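Let the robotics club keep its simulator term

Every year the parents' meeting at our school gets around to the same complaint. The robotics club spends its first term on screens, the parents say, and children who signed up to build things end up looking at software until the winter break. Anwara Karunaratne, who runs the club, has now been asked to cut the simulator term to six weeks. I think she should be left alone.

I helped with the club for two years. In my first year we went straight to hardware. We had 40 students and two working arms, so most of an afternoon was spent waiting for a turn. The students who got one were usually the confident ones. The repair bill that year was $3,769, most of it for motors.

The next year everyone started in simulation, with the same storage task for each team.

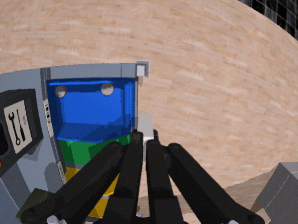 The gripper in front of the bin rack, from the club's simulator.

A student at a laptop can run a bad grasp, change one number and run it again before the bell. Chathurika Gazi's team did this for weeks. They kept a notebook of every failed attempt and what they had changed, and by spring they were the ones other teams went to for help.

The parents have a point about one thing. A simulator is forgiving about friction and loose cables, and some students got a shock when they moved to the real arms. I would fix that by letting each team have one session on hardware early on – enough to see the difference – and then sending them back to the laptops.

The club meets again in July to plan the year. I hope the schedule they vote on still has the full term in it.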